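October 21, 2020 - Groment arm, grasp tests on thin plastic
Notebook: student manipulation project, bench 2. Entry by Dehua Zheng.

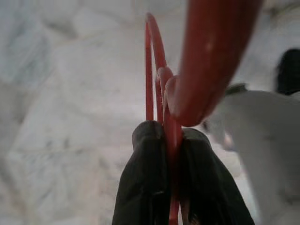 Wrist view, fingers closed on the red loop.

Continued with thin parts. Muchen set up the arm, I ran the script, Hongmei logged. Huw joined for the second half.

Goal for the session: decide whether the soft pads can stay on for the demo in March or whether we go back to the hard tips. The demo list now includes the red plastic piece, and its loop is the narrowest thing we have asked the gripper to hold.

Settings at start:
Grip force 40 percent of max
Approach speed low, same value as last entry
Pad set B (the older pair)
Controller build 104

Approach is from the side of the loop with both strands between the pads. Coming in along the flat of the loop was dropped last time after the strands kept rolling out from under the left pad. Side approach is less sensitive to yaw error. It is more sensitive to height: too low and the fingers foul the table before they close, too high and they pinch the arch only and the part swings.

Trials were run in blocks with 3 start poses. Poses A and B closed and held through the lift every time. Pose C slipped twice, both times at the start of the lift and before the wrist rotation. Hongmei went back through the log and found the height offset for C had been typed in with the wrong sign. Corrected, reran the block, no slips. The two bad runs stay in the log, flagged.

Force reading does not settle cleanly on this part. The loop gives a little after contact, the reading drops, the controller closes further, and it repeats until the step limit cuts it off. Widening the deadband stopped the hunting. Muchen wants to fix it in the filter instead. I would leave the filter alone until the other parts have been rerun - it is shared with the cup task and that one works.

Vision: the detector is still weak on this object. The thick red section comes very close to the wrist camera and goes out of focus, and it is the same red as the loop, so color segmentation merges the two into one blob. The centroid then lands on the thick part. Current workaround is to crop to a window just above the fingertips before thresholding. Crude but repeatable. Huw suggested fitting the two strands as parallel edges. Worth trying, they are sharp enough at this distance. The marbled background gives no trouble at all in the red channel.

Labeled set stands at 2,978 images after tonight. Natalina is checking the labels for duplicates before the next training run, so do not add to the folder until she says it is clear.

Pads: the fingertips are getting worn and there are creases on the right one. No effect on holding that I can measure. Pad set A is in the drawer under the Wavo supply if anyone wants to compare.

To do:
Rerun cup and peg tasks with the wider deadband (Muchen)
Add a sign check on the height offset in the pose file (me)
Edge fit for the two strands, offline first on saved frames (Huw)
Slow lift against fast lift, pose C only
Order one more pair of pads

Arm parked and powered down, logs copied to the team drive. Deadband change is committed on my branch, not merged.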